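Wovby Signs Actress Eirini Kalogeropoulos for Second Season of "Nechyporuk"

WOLTDALE, June. Streaming service Wovby said today that Eirini Kalogeropoulos will return in the title role of the detective drama "Nechyporuk," ending months of talk in the entertainment press that she had left the show.

Filming on the second season starts in Woltdale later this summer. The season will run seven episodes, one fewer than the first, with a longer final episode.

Kalogeropoulos has kept a low profile since the first season ended. Several gossip sites reported in the spring that she had quit after an argument over pay, and one said the part had already been offered to another actress. Wovby said at the time that talks were going on and did not comment further. Both sides now say there was no argument, and that the delay came down to a stage play she had agreed to do before the series was renewed.

"I had a contract with a theater and I meant to finish it," Kalogeropoulos said. "I read that I was in hiding. I was doing eight shows a week and buying my own groceries. I'm glad to be going back to work with the same crew."

Ottar Haugland, who created the series and wrote most of the first season, will return as head writer and will direct the first two episodes. He said the scripts were written with Kalogeropoulos in mind and that no other actress was asked to read them.

"We would have waited," Haugland said. "The network knew that. I told them in the first meeting." 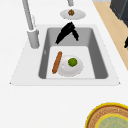 The new season picks up four months after the trial that closed the first. Inspector Nechyporuk has been moved to a desk job in the harbor district and is asked to look into the death of a retired ferry captain. Most of the supporting cast will be back. Two new regular characters will be added, and casting for those parts will be announced before filming begins.

Production company Domodix will again make the series for Wovby. The company will build its main sets on a stage outside Woltdale and will shoot street and harbor scenes in the city over 127 days. Domodix expects to hire 845 local people as extras during that time. An open call will be held at the Woltdale ferry terminal starting at 9 a.m., with the date to be posted on the Domodix website. No acting experience is needed. Applicants under 18 must come with a parent or guardian.

Residents near the filming locations will get written notice of street closings in advance. Domodix has also asked photographers and fans to stay behind the marked lines while cameras are rolling. During the first season, pictures taken from a parked van gave away the ending of one episode before it aired, and part of it had to be rewritten and shot again.

Kalogeropoulos asked that her home be left alone. "Come to the harbor, I'll say hello," she said. "Please don't come to my street."

Wovby will hold a public screening of the first season finale in Woltdale before filming starts. There are 1000 seats, and tickets are free with advance sign-up. Kalogeropoulos and Haugland will both attend and take questions from the audience. Cameras with detachable lenses will not be allowed inside.

The first season of "Nechyporuk" is available now on Wovby. A release date for the second season has not been set.

About Domodix
Domodix is an independent production company based in Woltdale. It makes drama and documentary series for television and streaming.

Media contact
Interview requests for Eirini Kalogeropoulos and Ottar Haugland should be sent to the Wovby press office. Requests to visit the set go to Domodix publicity and must include the names of everyone attending.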